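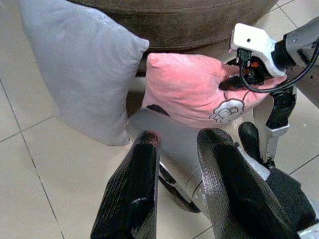 I have spent most of my working life writing about appliances, and the question I am asked more than any other is when a machine will tidy the house. People don't mean vacuuming. They mean the stuff that has to be moved before anyone can vacuum: shoes, toys, the cushions that have ended up on the tiles beside the sofa. A cushion is a good place to begin. The pink one, with the white cartoon character printed on it, weighs next to nothing and can't be broken, and a child of three can deal with it. For a robot arm it is still a fair day's work, and the gripper that has hold of its right end has hold of only one end of it. The grey one next to it has still to be dealt with.

My view, after a good deal of reading and a few visits, is that household machines can now do parts of chores but can't yet do chores. I think that difference matters and that the people selling them tend to blur it.

Take picking up. A gripper closing on a cushion is something engineers can manage quite reliably. The trouble starts straight after. A cushion is soft, so it changes shape when it is held. If you pinch a corner, the rest swings about and drags. If you squeeze the middle, the sides bulge out and get in the way of your view of where it should go. You and I correct for this without thinking. We shift our hold, use a knee, give it a shake. A pair of hard fingers has fewer options, and a second pair only helps if the two arms agree about what they are doing.

Then there is putting down. A sofa is a large target, and anywhere on it would count as a success in most tests I have read about. In my own house it would not. My wife likes the patterned side facing out and the zip underneath, and the grey ones at the ends. She has never written this down. Any visitor who stays for a weekend picks it up by looking. I have yet to see a machine do so, although I am told by several people that it is coming.

In April I went to see the people at Dotico, a small firm that has been working on two-armed tidying for long enough to have become modest about it. Their engineer, Gerardo Farina, let me watch for an afternoon. The system is called Nosine. It was set to clear soft things from a living room floor and put them on the furniture, and I would call what I saw slow and mostly correct. It got the first cushion up on the third try. A folded blanket came up as an unfolded blanket. At one point both arms waited for each other, and Farina leaned over and pressed a key.

I asked him how often that happened. He said they had logged 3602 attempts so far and that he would sooner talk about the failures, as he learned more from them. The most common one was dull. The fingers closed on the cushion, began to lift, and the fabric slid out. Slippery covers were bad. Velvety ones were better, except that a velvety cover can also cling to the finger when it is time to let go. He said his mother had asked him whether the problem was solved yet and he had told her to keep bending down.

I liked him, and I came away thinking that the work was worth doing. I also came away thinking that a whole room of equipment had spent an afternoon on a job that takes me less than a minute.

The usual reply is that speed doesn't matter if the machine works while you are out. I used to accept this. A dishwasher is slower than I am at washing a plate and I wouldn't be without one. But the dishwasher is a closed box. It can take as long as it likes because nothing gets in its way and it can't get in anyone else's. Arms that move about at floor level in a living room are a different case. If they take two hours over the tidying, then for two hours the room belongs to them. The dog has to be somewhere else. So do the children, who come home and put the cushions back on the floor.

The dishwasher is worth staying with, as it shows what has worked in the past. We didn't get one by building a machine that stood at the sink and held a sponge. We changed the job. We put the plates in racks, accepted that some pans wouldn't fit, and stopped buying glasses with gold rims. The washing machine was the same. The parts of laundry that we never managed to change, the sorting and the folding and the finding of the other sock, are still done by hand.

So one honest answer to the tidying question is that we could have automatic tidying fairly soon if we were ready to live in rooms built for it. Every cushion would be the same size, with a loop on the back for a hook. Sofas would have slots. I don't think many of us want that, and I am not sure I'd call it a home. The reason arms and fingers are being tried at all is that they are meant to cope with rooms as they are.

Shop floors have had the opposite history. My brother-in-law, Nigel Haworth, was for years a shift manager at Ovard, where they make foam and covers for seating. When people talk about factory automation they picture welding cells and car bodies, and those have been there for decades. At Ovard the cutting was automatic and the packing was partly automatic. Getting a foam block into its cover was done by people, standing at benches, and when he left it still was. Nigel said a good hand on that bench could do 240 in a shift. The firm brought in a supplier called Ghoneim to look at replacing the bench. The trial rig could do the job if every cover arrived flat, open and the right way round, and somebody had to be employed to lay them out that way. It went back after five weeks.

I mention it because a factory is the easy case. The light is the same all day. The floor is level. The same few products come down the line and a technician is within shouting distance. If putting a soft thing into another soft thing is hard there, it should be no surprise that handling soft things on somebody's floor, next to a sofa with a dark gap underneath it, is hard too. That gap deserves a word of its own. Things go under sofas. A person gets down and reaches in, mostly by feel. Farina told me they had left it out of the trials altogether.

None of this makes me think that the work is hopeless. I have been wrong before, and in the gloomy direction. I wrote fifteen years ago that robot vacuums would never be more than a toy, and there is now one under our stairs that does the hall perfectly well. It gets stuck on the same rug most weeks. We have got used to lifting it off. I expect that tidying machines, if they come, will come in much the same way, with some faults that we learn to put up with, and that the first buyers will be people who have more reason to want one than I have.

That last group is the one I think about most. I can pick up my own cushions. My mother could not in her last few years, and it bothered her a great deal more than the bigger things did. She had a carer in the mornings and was on her own until evening, and if something went on the floor at eleven it stayed there and she walked round it. A machine that took twenty minutes to lift one cushion would have been no use to me and a real help to her. It wouldn't have needed to know which side faced out, although she would certainly have told it.

If I were handing out the money, I would spend it there, on the single thing dropped and the single thing fetched, and stop promising the tidy house. It is a smaller product and it would make a duller film. It would also have to be tested by the people who are going to use it, in their own rooms, and the failures published along with the successes. At the moment a firm shows us one good lift and leaves us to imagine the other 100. I would like to know how many tries it took, whether anyone stepped in, and what had been cleared away before the filming started. Dotico did tell me these things when I asked, to its credit. I have asked larger firms and been sent the film again.

Readers who write to ask whether they should wait before buying a new vacuum cleaner, in case something better is on the way, will get the same reply from me as last year. Don't wait. Buy the vacuum, and get a basket with a lid for the toys. If you have trouble bending, a long-handled grabber can be had for a few pounds from most chemists, and it is worth trying a couple in the shop as the cheaper ones have a stiff trigger. Mine is kept behind the kitchen door and it will lift a cushion by the corner, provided the cushion isn't too full.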